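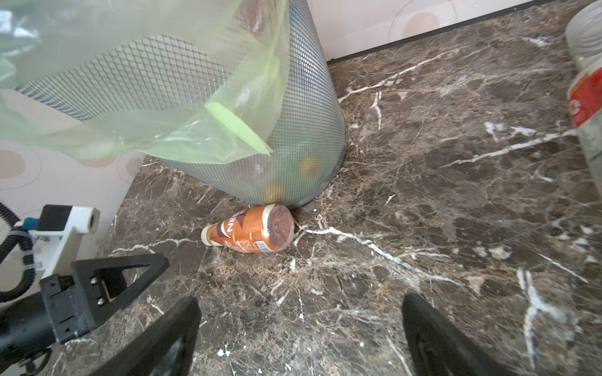
Housekeeping Practice, unit 4: Bins, liners and what goes where
Handout to go with the afternoon session. Notes by Sze-wing Chung, additions from Chih-ming Cheung

Bring this back next time, we carry on from the bottle section.

1. Before you touch the bin

Look at the floor or worktop first. Loose items round the bin get dealt with before the liner comes out, otherwise you kick them about. A bottle lying on its side by the base is the usual one. Stand it up or pick it up, check the cap is on tight, put it to one side. Do not drop it straight in the bin. You don't know yet if its empty.

Anything standing nearby (clear tubs, jars, bottles with labels) leave where it is until you've asked. Last term somebody binned a full container of dried beans. Ask.

2. Mesh bins

Most of the rooms at Garkley have metal mesh ones now. Good points: light, easy to wipe, you can see roughly how full they are through the side. Bad points: anything wet goes straight through if the liner has a hole. So mesh bin = liner always, no exceptions, even for paper.

Check through the mesh before lifting. Round things at the bottom are often fruit. Fruit means weight low down and maybe juice, so lift with one hand under the bag.

Rim: the wire ends can be sharp where the mesh joins the top ring. Run a cloth round, not your fingers.

3. Liners

Thin pale ones are fine for dry waste. Heavier ones for kitchens. Size matters more than people think:
- too small, it slips off the rim and everything ends up between bag and mesh
- too big, you get a lot of loose bag hanging over the side, catches on sleeves, looks untidy
- right size, folds over the rim by a hand's width all the way round

If you only have the big ones: fold over, gather the extra at the back, twist it, tuck it under itself. Chih-ming ties a knot in the gathered bit. Both OK. Knot is slower to undo.

Push the air out. Put your arm in and press the liner down to the base before you let go of the rim. A liner full of air holds half of what it should.

Stock note: liners come from Girketent, 98 in the box that's in the cupboard now. Take what you need for the session and write it on the sheet. Cupboard code is 341, please stop writing it on the door.

4. Changing the bag, order of work

Gloves on.
Clear round the base.
Lift the folds off the rim, gather to the middle.
Twist, then tie. Don't squash the bag down to fit more in (broken glass, we had this).
Lift straight up. If it sticks, tip the bin and slide the bag out, don't pull.
Wipe inside and the base ring. Dirt sits where the base meets the floor.
Wipe the floor under the bin.
New liner. Bin back against the wall but not touching. Marks on pale or patterned wall covering don't come out, see unit 2.

Should take you under 10 minutes for a room incuding the floor. Slower at first, fine.

5. Bottles

Plastic drinks and sauce bottles. Check each one:
Anything still in it? Hold it up. Dark liquids are hard to judge through a coloured label so tilt it.
In date and nearly full: goes back to the shelf, ask first.
Part used and nobody claims it: empty down the sink, rinse, cap back on, recycling.
Oily: wipe out with paper first, then rinse. Oil does not go down the sink.

Labels can stay on. Sleeves that cover the whole bottle come off if they tear easily, leave them if not.

6. Stone and marble surfaces

Short version, full notes in unit 6. Dark marble hides spills, so feel for sticky patches with a damp cloth. No vinegar, no lemon, no general bathroom spray. Warm water, drop of washing-up liquid, dry it straight after. Sauce left overnight can leave a dull ring, and pale veins can stain.

7. For next time

Read page 11 of the Zultum booklet (the waste sorting table, ignore the bit on batteries, its out of date). Do one bin change at home and note down: liner size, how much overhang, anything you found next to the bin instead of in it.

The visit to Chiu is in July, closed shoes please. Missing gloves, see Chih-ming.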